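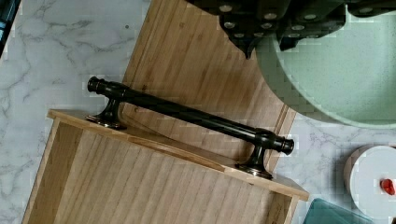 **Reattaching a bar handle to a small wooden drawer box kept on a marble-patterned counter**

Posted to: Kitchen Fittings and Storage
Posted by: Odano Housewares Desk

Our office maintains the shared kitchen of a residential building and requests advice on a drawer box in light wood. The box is used on the counter, beside the cutting board, and holds tea towels when the kitchen is occupied. It has a large, dark, glossy bar handle carried on two posts, each of which ends in a wide round base against the front panel. The top of the panel has a long, shallow curve cut into it between the two posts.

The handle has begun to turn slightly under the hand. Residents lift the full box by the handle alone, and it is our understanding that this may be the cause. We have tightened the screws from the inside on two occasions, and the movement returned each time within a month.

We would be grateful for guidance on the following points:

- whether the existing screws should be replaced with longer ones, or whether the holes require filling first;
- whether a washer may be placed behind the panel without interfering with the contents;
- whether the box should stand on the counter directly. The surface has a pale marble pattern with gray veining, and management has asked that it not be scratched.

The box was purchased from Galanis, and the original packaging has not been retained. Replacement of the entire box is possible but is not preferred.

---

**Zondska Joinery Service**

The panel is the part to examine first. Please remove the handle completely and inspect both holes from the front and the back. If the holes have become oval, tightening will not hold for long, whatever screw is used.

The following procedure is recommended:

1. Empty the box and lay it on a folded towel with the front panel facing upward.
2. Remove both screws and set the handle aside.
3. Fill each hole with a hardwood dowel and wood glue. Wipe away the excess at once.
4. Allow the glue to cure for at least 12 hours.
5. Mark the new holes using the handle itself as the guide, then drill from the front with a scrap block clamped behind the panel.
6. Refit the handle with machine screws, placing a flat washer under each head.

Longer screws should be used only after the panel thickness has been measured. A screw that is too long will reach the bottom of the threaded post before the base is drawn tight, and the handle will continue to turn. This is a common fault and may well be the one you have.

With regard to the curved section, please do not move the posts closer to it. The wood is shallower there and may split.

---

**Umix**

Thread locker. The removable type, one drop per screw. We have 19 drawers in our premises with handles of a similar kind and have not had to tighten any of them this year. Felt pads under the box will protect the counter.

---

**Galanis Customer, Upper Floor Kitchen**

The advice regarding dowels is sound, but it may be more work than is required. If the holes are still round, a washer and the correct screw should be sufficient, and the washer will not catch on towels if the screw head is low and smooth.

On the matter of the counter, felt collects crumbs and moisture in a kitchen and needs to be changed often. Thin cork or clear silicone pads are easier to wipe. Whichever is chosen, the underside of the box should be clean and dry before the pads are applied.

We would also suggest that residents be asked to carry the box with both hands beneath it. A short notice on the inside of the cupboard door was enough in our building.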